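Workshop Tips from the Dandholm Robotics Club

Collected by Pylyp Symonenko, who has swept up after every one of these lessons.

1. Label your chargers
Masking tape and a marker will do. Last March we had 21 batteries and a drawer of identical black bricks, and the team called Zelley spent an afternoon charging a pack that belonged to Bhutto. Bhutto did very well in the qualifier.

2. Put a muffin tin under every teardown
One cup per step, clockwise. Screws go back in the reverse order, in theory. Keep the tin away from elbows and from anyone telling a story.

3. Thread locker goes on with a toothpick
One dot. If it drips, you used the amount recommended by a ninth grader. Keep it off plastic housings, where it can cause cracks.

4. Save the code before you improve it
Prurkis, our pick-and-place project, ran some 403 lines when it worked. Copy the folder, put the month in the name, and then go ahead and have your idea.

5. Clean the pads, then clean the table
Rubbing alcohol on a lint-free cloth for the pads, after trying a hidden corner first. Let them dry before the next run. For the tabletop, use a barely damp cloth and go with the grain. Dark specks collect in little streaks right where the fingers work, and scuffs get ignored until a parent visits. Don't blow on them. They only move to the gearbox.
While you're down there, check for glare. A shiny patch on pale wood can wash out the grain, and a vision program may take it personally. Turn the lamp toward the wall and try again.
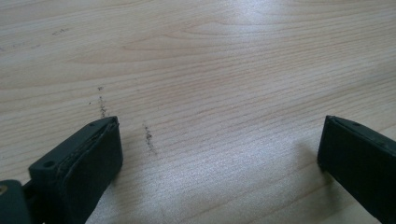
6. Tie the cables loosely
Run the arm through its full reach by hand, power off, before you snip a single zip tie. Hook-and-loop strips cost more and are worth it by the second rebuild.

7. Write down what you changed
Pencil, notebook, time of day. "Fixed it" is not an entry. Neither is "fixed it again," which appears in ours on four consecutive pages.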